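4. Setting up the practice room

Right, by now you've got the simulator installed and the licence sorted (section 3, if you skipped ahead, and I know some of you did). This is the part I enjoy most, getting the two-armed robot to stand in the right place in its pretend living room with its arms where you want them. I do this on a Saturday morning with a pot of tea and it's usually done before the tea is cold.

Everything below is for the drawer task in the Pristetti room set. The other rooms work the same way, but the start poses are different, so please don't copy my numbers across and then write to me about it!

4.1 Loading the room

1. Open Plusilness and choose Rooms, then Living Room, then Drawers.

2. Wait for the wall textures to finish loading. If you press Run while they're still coming in, the lighting gets worked out on the blank walls and stays that way until you reload.

3. Set the physics rate to 1000 steps a second. Mine came set much lower, and the grippers sank into the drawer handles like spoons into custard.

4. Set the camera rate to 25. You can go higher if your graphics card is happy with it. Mine isn't.

Note: the physics rate goes back to its default every time you change rooms. Fiifi Frimpong has promised me a fix. Until then, check it each time.

4.2 Placing the robot

5. Pick the robot from the list on the left and drag it in, facing the chest of drawers. Don't worry about being neat, we'll tidy up in a moment.

6. Type 112 in the Reach box. The units are centimetres, whatever the label says (it's been wrong since the first release and I've stopped noticing).

7. Press Snap to Floor. The base should settle without a bounce. If it hops, it's overlapping something, and nine times out of ten that something is the sofa. Nudge it away and press Snap again.

Caution: never use Snap to Floor while Run is on. The solver tries to put the robot in two places at once, and the arms fly off at a speed you'd find alarming in real life. You won't break anything, but you will lose your poses.

4.3 Setting the start pose

8. Click the left arm and choose Hand Drag. Bring the gripper up beside the chest, to the left of it and a bit higher than the top.

9. Do the same with the right arm, only lower, so that the gripper stops short of the front corner. I like the two hands at different heights for this task. With both of them high, the right elbow has to swing a long way before it gets anywhere useful.

10. Open both grippers fully, then click Save Pose and give it a name you'll recognise. I have eleven called "test" and I can't recommend it.

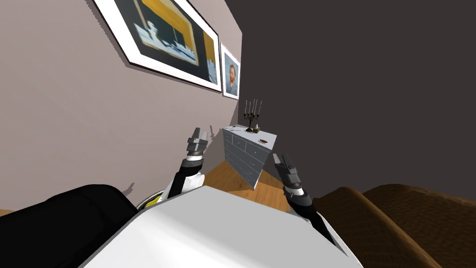

If you're used to the older release, you'll find that Hand Drag now respects the joint limits. I grumbled about this for a week and then came round to it, as my poses stopped failing on load. When an arm refuses to go any further, look at the joint panel. Whichever bar has turned orange is the one that's run out of travel, and usually a small twist at the wrist frees it up again.

11. Press Run for a few seconds with no commands going in. The arms should hold still. A slow droop means gravity compensation is off (Robot, Settings, second tab). A fast tremble means the gains are too high, so halve them and try again.

4.4 Moving the viewpoint

12. The head camera has its own tilt and roll sliders. Double-click either one to put it back to zero.

13. If you want a tilted view for training, set it now and save it along with the pose. Changing it afterwards means recording the lot again. Magdalini Pappas randomises hers on every run and gets lovely results, but start with one fixed view until you trust everything else.

Note: the torso should be allowed to show in the view. There's a Hide Body tick box and it's tempting, but a policy trained without the body in sight gets muddled when you switch it back on.

4.5 Looking after it

Clear the contact cache once a month or so, from Tools, Maintenance. It fills up quietly, and the first you'll know of it is the drawers feeling sticky. Keep a copy of your poses folder somewhere outside the program directory too, as the updater empties that without asking. I lost everything I'd done in February that way.

If a drawer won't open at all, reset the furniture before you start fiddling with the robot. Right-click the chest, Reset Joints, then Run. Only when that's failed should you go on to the gripper friction settings, which are in section 5.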